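Clothing > Trousers > Denim > Jeans, folding of

Folding jeans
By Khoa Sầm, February

Folding jeans is the practice of reducing a pair of denim trousers to a flat packet for a drawer, shelf or suitcase. Denim is a joy to fold! The twill is stiff enough to hold a crease, and a well-made packet will stand on its edge like a book.

Basic method
The jeans are laid out at full length and one leg is brought over the other, with the back pockets facing out. The crotch point, which sticks out as a small triangle, is tucked in to make a straight side. The hem then goes up to the waistband, and the length is folded again in halves or thirds.

Variants
The Szabó fold starts at the waistband and tucks the hem into it, giving a tight bundle much loved by travelers. The Vatholm fold (named for the shop that taught it to its staff) leaves one back pocket on top, so the stitching can be seen on the shelf. A Vatholm stack of 54 pairs is a wonderful thing to walk past.

Smoothing
Most trouble begins at the waist. Seams, belt loops and doubled cloth all meet there, and a twist at that end sends slanting creases down through the seat.
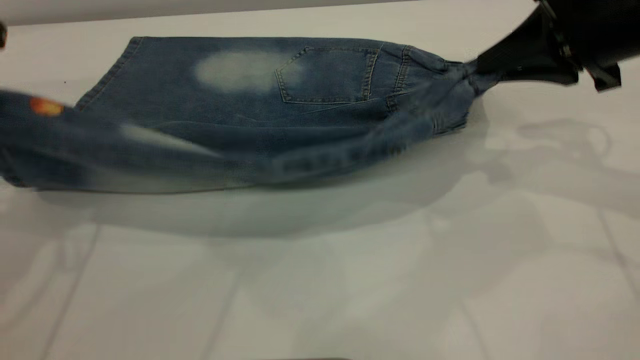 Shaking the legs out and pressing the side seams together by hand clears most of it. Faded areas are often softer than the darker cloth beside them and may need a second pass of the palm. Stretch denim springs back, and many folders give it one fold fewer.

Comments (3)

Clelen: So glad someone wrote up the Szabó fold. I got 80 liters of backpack to close with it!

Plidollow: In thirds, always. Halves slide off my shelf.

Clelen: Try tucking the triangle first, it helps.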